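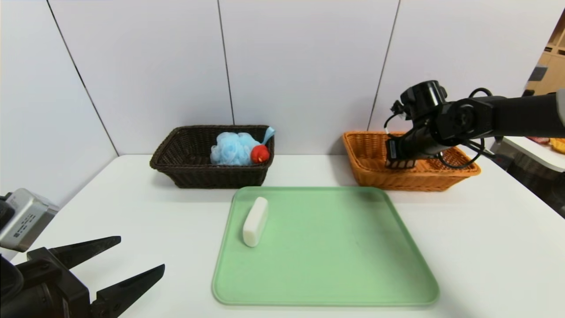 Endgame evenings start again in April at the Rumau club room, led by Kimutai Nyaga. The first four sessions cover rook endings, with positions taken from Lilian Mbwambo's workbook, which runs to 229 diagrams. Everyone solves alone for the first half hour, then we compare lines in pairs. Put your written answers in a wicker basket, the dark brown one for the under-1400 group and the orange-tan one for everyone else, and Kimutai will mark them before the next session.

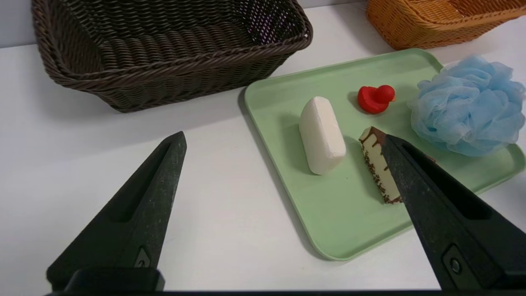 Baskets and green tray on the white table

Bring a pencil — sets and clocks are supplied. The fee is 600 for the full course, and members who played in the Mwakyusa Open pay half. To sign up, speak to Precious Catacutan before 7 p.m. on any club night.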